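Shop bay notebook, May
Entry by Kojo Sarpong
2 comments | 0 shares

Spent the morning on the shelving in the Wendley room. The gondola unit is staying against the back of the carpeted area and the steel table stays to its right, at an angle. I tried it square to the shelves first and you end up walking round the corner of it every time you want to reach the end of a row, so I put it back.

Upper shelf got the chip cans. I wanted to see how the unit reads with very little stock on it before ordering more from Clillon.
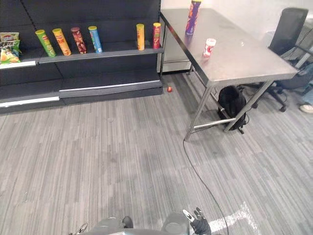 Page last changed: May, 16:50, K. Sarpong

Six cans upright and the two bottom tiers left bare. The wide gap before the yellow one is too much for a real shop. I'd close it up by moving the last pair left, or fill it with the bags, which don't stand well at the end by the price strip. The green one leans out over the edge. Bags want a box or a clip of their own. Yang has a set of clip hangers in the Ziltcombe store and I've asked for them.

The label strips on the lower shelves are still blank as far as our own numbering goes. I have a roll of 500 stickers and no list to print from. If whoever had the spring list could leave a copy in the drawer, I can do them in an afternoon.

Carpet: still the grey striped one. It hides crumbs well and small dropped things even better, so get down low and look along it before you hoover.

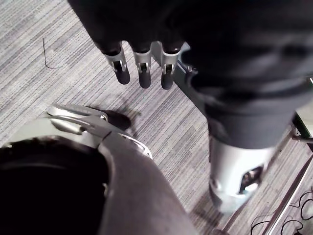

I also measured the depth of the deeper shelf, as the drawing we were sent doesn't give it. 50 cm, front lip to back panel. That is enough for a can lying down with its lid towards the front, with space to spare behind.

After that I went over the other arrangement, with bottles and canisters above and chip cans below. The slanted shelf takes the cans on their sides, but they don't line up by themselves. They lie at whatever angle they like and the labels face all ways. The green bottles up top are better behaved, though the one with the barcode label wants turning round.
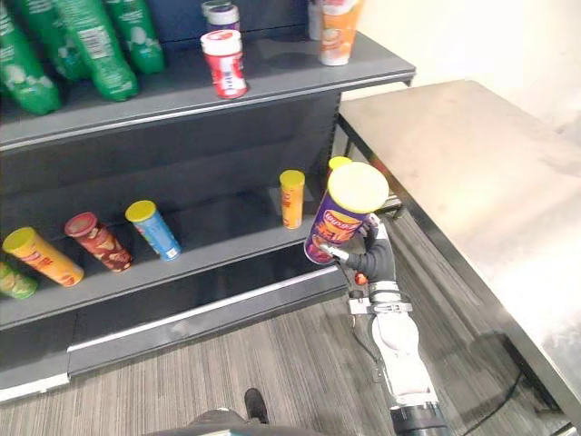
Still to do

- Dividers for the slanted shelf. Nearly 61 cm of strip is left on the reel, enough for a trial.
- Turn all barcodes to the back.
- Decide on drinks. Cans and bottles together in one narrow compartment is a poor idea. The red and white can lies on its side at an angle, over the green label of a bottle, and you have to shift one to get at the other.

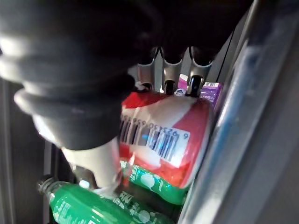
I'd give bottles their own compartment and keep the boxed things out of it altogether. Yang thinks one more panel would do it. We have 2 spare in the cupboard, both clear, so I'll try one before we buy anything.

Table wiped down at the end. The faint marks on the top don't come off with washing-up liquid. Left them.

2 comments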